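Stotetti Community Help
Vintage and Designer Clothing > Buying, Selling and Consigning

Consigning a designer coat with a replaced lining and no original label

Posted by Bülent Özkan in January

I am settling the wardrobe of a relative and have been asked by the family to place several pieces with a consignment boutique. Most of them present no difficulty. One does, and I would be grateful for guidance from members who have experience on either side of the counter.

The piece is a full-length wool evening coat by Cikorer, in black, with a shawl collar and covered buttons. The family understands that it was bought new at the Kusuma salon, and the original sales slip was kept in a drawer with the gloves. The slip gives the house, the word "coat," and a stock number, 1323. It does not give a size or a color.

At a later point the lining was replaced by a neighborhood tailor. The work is good, but the maker's label was sewn to the old lining and was not put back. The small inner tag with the stock number may also have been lost at that time. I have checked the pockets, the hem and the underside of the collar and have found nothing further.

I have written to 2 boutiques. One replied that it does not accept unlabeled garments under any circumstances. The other, Pusto, asked for photographs and for "supporting papers," and its standard agreement states that the house will describe each item "as it sees fit." I am uneasy about signing that without knowing how the coat would be presented to buyers.

My concerns are as follows. Is a sales slip of this kind generally accepted as proof of origin? Should the replaced lining be disclosed in writing, even if the boutique does not ask? Would it be sensible to have a reproduction label made, which the tailor has kindly offered to do? Finally, is it reasonable to ask for a change in the wording of the agreement?

The coat is in sound condition apart from light wear at the cuffs. It has been kept in a cotton bag.

3 replies

Hatice Yüksel
Member, Consignment and Appraisal section

Please decline the tailor's offer. A reproduction label in a designer garment will be treated by most buyers, and by any careful boutique, as an attempt to mislead, whatever the intention behind it. Once such a label has been sewn in, the needle holes and new thread will also confuse any later examination of the coat. An honest garment without a label can be sold. A garment with a false label often cannot.

With regard to your other points, I would suggest the following steps.

1. Secure the sales slip. Place it in a clear archival sleeve, do not laminate it, and make a copy of both sides. A slip is helpful evidence, but it is seldom complete proof when it does not describe the garment fully. Yours gives a stock number, which is more than many do. Write to the salon, if it or a successor still answers letters, and ask whether its stock books were kept and whether the number can be matched to a model. Allow several weeks for a reply, and send a copy of the slip only.

2. Record the construction. An appraiser who knows the house will look at the parts of the coat that the tailor had no cause to touch: the collar, the set of the sleeves, the buttonholes, the seam allowances and the interfacing. Ask whether the tailor would be willing to open a short length of the lining at the hem, so that the inside of the original work can be seen and photographed, and then close it again. Photograph in daylight against a plain surface, with a tape measure beside each detail. Please do not adjust the color afterward.

3. Ask for the old lining. Tailors sometimes keep good silk for patching. If the lining was saved, the label may still be attached to it. A label that has come away from its garment should be kept in an envelope with the coat and offered separately to the boutique. It should not be sewn back by the seller.

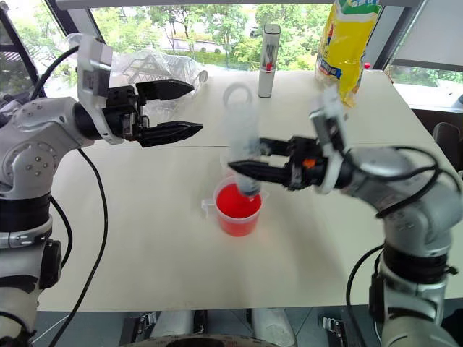 4. Disclose the repair in writing. You should state the replaced lining and the missing label in your first letter, and again on the intake form. A typical sentence would be: "Lining replaced by a tailor after purchase; maker's label not present." Keep a signed copy. Should a buyer later return the coat on the ground that it was not as described, your position will be far stronger if the boutique was told at the outset.

5. Ask for the wording of the listing. Your request is entirely reasonable. Most houses will not rewrite their standard agreement for one coat, but many will attach a short rider. The rider should say that the item is to be offered as "attributed to" the house unless an appraisal supports a firmer description, and that the lining will be mentioned. It should also say who pays for the appraisal and what happens if the result is not favorable.

6. Read the terms on unsold goods. Find out how long the boutique may hold the coat, whether it may lower the price without asking you, and whether there is a charge for its return. Evening wear can be slow to sell outside the winter season, and a coat placed late may be marked down before the proper buyers have seen it.

I would add one matter that you did not raise. You are acting for a family, and the boutique may ask for evidence that you are entitled to sell. A short letter signed by the person responsible for the estate is usually enough. It is better to have it ready than to look for it after the coat has been accepted.

As to the value, I would not put a figure on a piece I have not handled. The absence of a label does reduce the price, in some cases considerably, and the family should be told this before the boutique gives its estimate.

Member posting as woolandbias

I agree about the label. I do not agree that you need an appraisal for every piece. If the boutique has somebody on staff who knows tailoring they can usually tell from the collar and the buttonholes. I consigned a suit with no label and they took it the same day, although it was listed as "designer, unsigned" and went for less than I had hoped.

Also check whether the covered buttons are original. Replacement buttons were a bigger problem for my buyer than the lining would have been.

Member posting as Garment Bag 91

Have you considered selling it privately? You would avoid the commission and you could write the description yourself.

Comment from Hatice Yüksel on the reply above

Private sale is open to the poster, but I would advise some caution. The seller then carries the whole burden of the description and must deal directly with any dispute. Where several family members have an interest in the proceeds, a written account from a boutique is often easier for everyone to accept.

Comment from Bülent Özkan

I thank all who replied. The tailor has been told that no label will be made, and has agreed to look through the workroom for the old lining. I have written to Pusto to disclose the repair and to request a rider along the lines set out above.

The buttons match those on the cuffs and the spare that was kept with the sales slip, so I am reasonably confident on that point – though I will ask the appraiser to confirm it. The family would prefer not to sell privately.

I have one further point for Ms. Yüksel. Should the cuffs be repaired before the coat is sent, or left as they are?

Comment from Hatice Yüksel

Leave them as they are. Light wear is expected in a coat of this kind, and a second repair would have to be disclosed along with the first. You may brush the cloth gently in the direction of the nap and air the coat indoors for a day, away from direct sun. Do not have it dry-cleaned before the appraisal. Send it on a wide, padded hanger in its cotton bag, and enclose a copy of the slip with the intake form. The original slip should remain with you until the boutique has confirmed in writing that it accepts the coat.

This thread is marked as resolved. Members with a related matter are asked to open a new thread in the same section.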